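I keep seeing the same claim go around, so I'm going to be a pain about it for a few posts. The claim: white noise and "sleep soundscapes" fix bad sleep. I've been a bad sleeper for 15 years and I've tried most of what's for sale. Thread.

1/ First, what I'm not saying. If a fan in the corner helps you drop off, keep the fan. A fan costs very little and it also moves the air. My problem is with the apps and the bedside gadgets and the prices.

2/ I bought a Trirnano in July. Small gray puck, 26 sounds, no screen. The box says "clinically inspired." I'd love to know what that means. I can be clinically inspired by a poster in a waiting room.

3/ I wrote to the company and asked which study they were inspired by. The reply thanked me for my interest and sent me a discount code for a second one.

4/ Of the 26 sounds, I'd say most are the same hiss with the treble turned up or down. "Mountain Stream" and "Summer Rain" I could not tell apart with my eyes closed. My partner couldn't either, and my partner likes the thing.

5/ There's also a loop problem. A short recording gets repeated all night, and once you catch the seam you can't stop hearing it. Mine had a bird in it. Same bird, same two notes, over and over. I was lying there waiting for the bird.

6/ So I sent it back and tried the Erberg app. It's free for 10 days and then it isn't. You have to put in a card number before it will play you a single wave. I set a reminder to cancel and it still took me three screens and a survey.

7/ Erberg gives you a sleep score in the morning. The phone sits on the nightstand and listens. One night I got up at three, made toast, read half a magazine in the kitchen and went back to bed around five. Score: excellent.

8/ Another night I slept straight through, felt great, and got told my rest was "fragmented." I was annoyed for the whole morning about a night I had enjoyed. Explain to me how that is helping anybody.

9/ People reply with "but it worked for me." Sure, maybe. But think about when people buy these things. They buy them in the worst week. The week after that was probably going to be better anyway, and the puck gets the credit.

10/ I did the same with magnesium, with a heavy blanket, and with tart cherry juice. Each one was a miracle for around a week. The blanket is on the dog's bed now and the dog has no opinion.

11/ Then there's the part where you get used to it. After a month with the hiss I couldn't fall asleep without it. Went to stay at a friend's place with very quiet neighbors and lay there like a plank. I had paid money to become worse at sleeping in a quiet room.

12/ Someone sent me the Afridi podcast, the one with the very slow voice that reads out nothing in particular. I'll be fair, I didn't hate it. It's free and the voice is nice. But every episode has an ad for a mattress near the start, and the ad is louder than the voice.

13/ The number that gets passed around with these products is always "fall asleep 30-something percent faster." Faster than what? Silence? A truck outside? How many people, for how many nights, and who asked them? If I can't find those answers in five minutes of looking, I treat the number as decoration.

14/ Also, "fall asleep faster" is not my problem and I don't think it's most people's problem. I fall asleep fine. I wake up at three and think about a thing I said at work in my twenties. I haven't found a sound for that.

15/ What I do now, and I'm not selling it: same getting-up time every day, no coffee after lunch, phone charging in the hall. Boring stuff. Some weeks it helps and some weeks it does nothing at all. I can't prove it's better than the puck either. It's just cheaper.

16/ One thing I'll give the sound people. Steady noise does cover up other noise. If you live over a bar, you have a real reason to want a hiss in the room. Earplugs also exist and they come in a bag.

17/ My favorite sleep aid is still the passenger seat. Long road, steady hum, somebody else doing the work, gone before the second exit. Don't try it from the other seat. 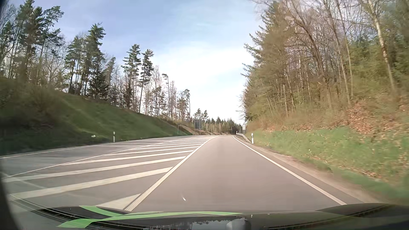

Part two: the replies, because there were a lot

18/ Several people asked about the Skomgate speaker, the one that goes under the pillow. Haven't tried it. It's 1330 in the currency of wherever the reviewer lives and I stopped reading there. If a pillow speaker does something a normal speaker at low volume doesn't, I'd like to see somebody show it with the labels covered up.

19/ "Pink noise is different from white noise." Yes, it has more of the low end and it's easier on the ears. I prefer it too. Liking a sound better and sleeping better are two separate claims, and the ads slide from one to the other every time.

20/ "What about babies?" No idea. I'm talking about grown adults with credit cards. Ask your pediatrician and keep the volume down.

21/ "You sound tired." I am.

22/ A couple of you said your trackers line up with how you feel. Try this: write down how you slept before you look at the score. Do it for a couple of weeks — no peeking. I did, and my notes and the app agreed about as often as a coin would.

23/ And if you snore a lot, or stop breathing, or you're nodding off in the daytime, please go see a real doctor and skip the gadget aisle. That's the one bit of this thread I'm not grumpy about.

24/ Muting this for tonight. If anyone from Trirnano is reading, I still want the name of that study.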